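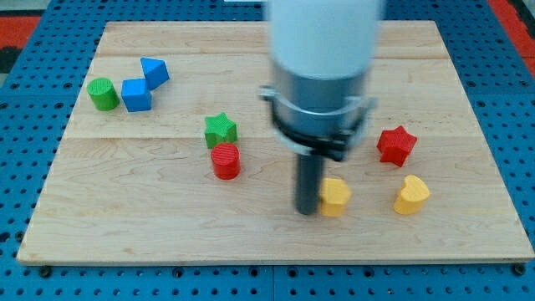 Photo: Fluvton Robotics Lab

Print this story | E-mail this story

Robot follows spoken orders to push blocks, but questions remain

September 30, 2023

3 min read

PLELTORVILLE — A research group at the Fluvton lab says its robot arm can take orders in plain English and change course in the middle of a job when a person speaks up. The claim holds up on a wooden board with eight blocks on it. How far it holds up anywhere else is hard to tell from what the group has released.

The system, called Avram, works with a single arm fitted with a plain rod. It has no fingers and can't pick anything up. It pushes. A person says something like "move the yellow pentagon toward the heart" or "slide the green star away from the red cylinder," and the arm tries to nudge the right block to the right place.

In a paper posted this week, the group reports that Avram finished 90 percent of short commands, each one covering a single push or a small set of pushes. The test used 300 commands, all given by people who work in the lab. The paper doesn't say how many of them had also helped record the training examples, and the lab did not answer that question before this story was published.

The score drops for longer jobs. Asked to sort the blocks by color or line them up along one side of the board, the arm finished 48 percent of the time, and that was with a person talking it through and correcting it as it went. The paper calls this "cooperative operation." A less generous reader might call it steering. There are no results for the long jobs without a helper.

There is also the matter of the blocks. They come in four colors and a handful of simple shapes, stars and hearts and cubes among them, and the same set was used for training and testing. The authors write that the method "should extend" to new objects. They did not try any.

None of that makes the work worthless. Older systems of this type mostly took one order, ran it to the end and stopped, right or wrong. Avram checks for new words as it moves, and the clips posted with the paper show it turning away from one block and toward another soon after being told to. Pushing is harder than it sounds, too — a block shoved slightly off center will spin, and the arm has to go around and fix it.

A second lab, in Sturport, began trying to repeat the results in June using its own arm and a matching set of blocks. It has not reported any numbers. The Fluvton group says it will release its training data but gives no date, and outside checks will be limited until it does.

Search this site Enter keyword Go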